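Reporting date: 11 August 2018
To: Marlina Krishnan, Girkis Fund for Broadcast Heritage
From: Snežana Todorova, Feltemville Television Archive
Re: Episode cataloging and subtitle restoration, *Gorby* (comedy-drama series)

## 1. Status

The grant covers the cataloging of all surviving episodes of *Gorby*, the repair of the subtitle files, and a viewing copy of each episode for the reading room. Cataloging is complete for the first three seasons. Season four is in progress. Subtitle repair is behind the schedule in the grant agreement by two months, for the reasons given in section 3.

## 2. Cataloging

Each record now holds the production title, the broadcast title where it differs, the writer and director credits as they appear on screen, the full guest cast, and a scene list with time codes. The database held 437 scene entries at the close of the period. Credits were taken from the tapes and then checked against the production paperwork. Where the two disagree, the screen credit stands and the other is entered in the notes field.

The largest group of disagreements concerns the second season, in which three scripts were rewritten after the read-through and the paperwork was not reissued. Špela Atanasov has traced the rewrites through the script editor's letters and marked the affected scenes.

Two versions exist of the season two finale. The shorter one omits the dinner between Ristić and his daughter and ends on the stairwell. The longer one was shown once, in a late slot, and is the only version with the original closing song. Both are cataloged as separate items under one episode number.

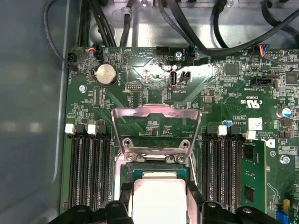 The closing song is also missing from the export masters of season three, where a library track was laid over the credits. We propose to make the viewing copies from the domestic tapes only and to keep the export masters as reference items.

## 3. Subtitles

The subtitle files were made for foreign sales and carry timing drift of up to 2 seconds by the end of an episode. Drift of this kind can be fixed with a single rate correction. The delay comes from a second fault: the files for season three follow the export cut, so lines from restored scenes have no text at all. Chrysanthi Kouris has translated 112 missing lines to date. The remaining lines are mostly in the courtroom episodes, which have overlapping dialogue and take longer per minute of screen time.

House style has been settled on two points. Swearing is translated at full strength. Song lyrics are subtitled only where a character sings them.

## 4. Rights

The production company has confirmed reading room use in writing. Clearance for the closing song is open. Dragica Janevski wrote to the publisher in the spring and again in July and has had no answer. Reading room viewing is not affected, but the public screening in the original plan cannot be announced until this is resolved.

## 5. Budget

Spending is within the agreed lines except for translation, which will exceed its line by 1000 if the courtroom episodes are done at the present rate. We ask for approval to move that sum from the screening line.

## 6. Next period

- Season four records completed and checked
- Missing season three lines translated and timed
- Viewing copies of seasons one and two placed in the reading room
- Decision on the screening, with or without the song

The next report is due in December.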